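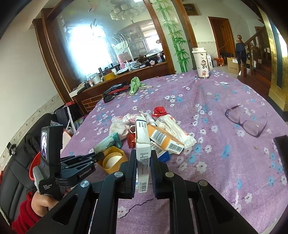
Who shuts off the gas before a garage gets torn down, me or the demolition contractor?

The owner calls the utility and asks for a cut and cap at the street, and the contractor waits for the written confirmation before any machine touches the building.

Home | Forums | Demolition and Site Clearing | New Posts | Search

Detached garage teardown, utilities and slab

sharb
Follow-up to the above. The garage has a gas heater and its own 100 amp subpanel fed from the house. My bid from Donow covers the structure, hauling and backfill. It says "utilities by owner" and nothing else. Does that include the electric feed?

W_Goodwin
Yes, that wording covers everything. Gas, electric, water if there is any. Get an electrician to disconnect the feed at the house panel and pull the wire back out of the conduit. Turning off the breaker is not enough.

twal_t
I disagree a little on the gas. If the garage line tees off after your house meter, the utility won't do anything at the street. That is your side of the meter. A plumber caps it at the tee and pressure tests what's left. Mine cost 170 and he was gone before lunch.

W_Goodwin
Depends on the setup. Two of the last garages I did had their own meter. Samer, go look at where the pipe comes in.

sharb
One meter, on the side of the house. The pipe goes underground toward the garage from there.

twal_t
Then it's a plumber.

W_Goodwin
Agreed, plumber. I'd still call for a utility locate, but they usually mark only up to the meter, so have the private line traced as well.

Glenys H
What are you doing with the slab? We left ours in to save money and regretted it. Water sat on it all spring and the new shed had to go somewhere else. Zudska wanted 1,597 to come back and break it out later. It would have been 300 less if we had done it with the building.

kneath
I left mine and it's fine. Makes a good place to park a trailer. It all depends on which way it slopes – check after a heavy rain.

Glenys H
Ours was level when it was poured. It had settled at the back corner.

sharb
The slab has a crack across the middle and I want grass there anyway, so it's going. Do I need to say how deep they dig out?

W_Goodwin
Put it in writing. Slab and footings out, clean fill, compacted, then topsoil. If the bid only says "slab removal" some crews will leave the footings in the ground. Ask where the concrete is going too, and keep the dump tickets. My county wanted them before they closed the permit.

kneath
Mine never asked for tickets. Call the permit desk.

sharb
Thanks all. Plumber is coming in March and I've asked Donow for a revised bid with the footings listed.

Last updated: March

Contact us | Copyright Rasness Forums | Back to top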